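Reading time: 2 minutes
Print | E-mail

Count the homes, then the hours

Papers on learning from hand-held grippers like to lead with hours recorded. I think the number of homes matters more, and the Varela clothing study is a fair case for that.

The group collected 1773 demonstrations of handling garments in 21 homes. One policy was trained on all of the homes. A second had the same number of demonstrations from only 12. On beds neither had seen, the first did clearly better – and the gap was widest with thick coats. 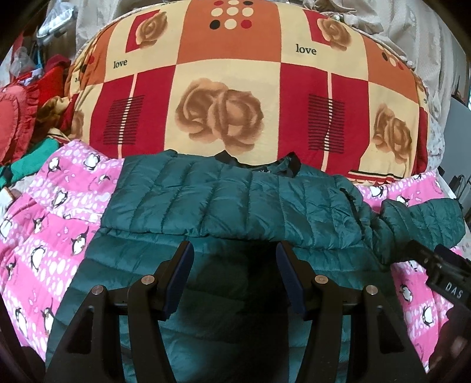
A puffer jacket on a patterned blanket is a hard thing to learn from a lab table. The fabric gives under the fingers, the sleeves go where they like, and the background is as busy as the garment.

Critics say moving between homes is slow and the data comes out messy. Both points are true. The Hemeldale set is cleaner, and it still fails in 13 of its own test rooms. I would take the mess, and I would like to see home counts printed next to hours in every results table.

Contact | Copyright Darken Review | Back to top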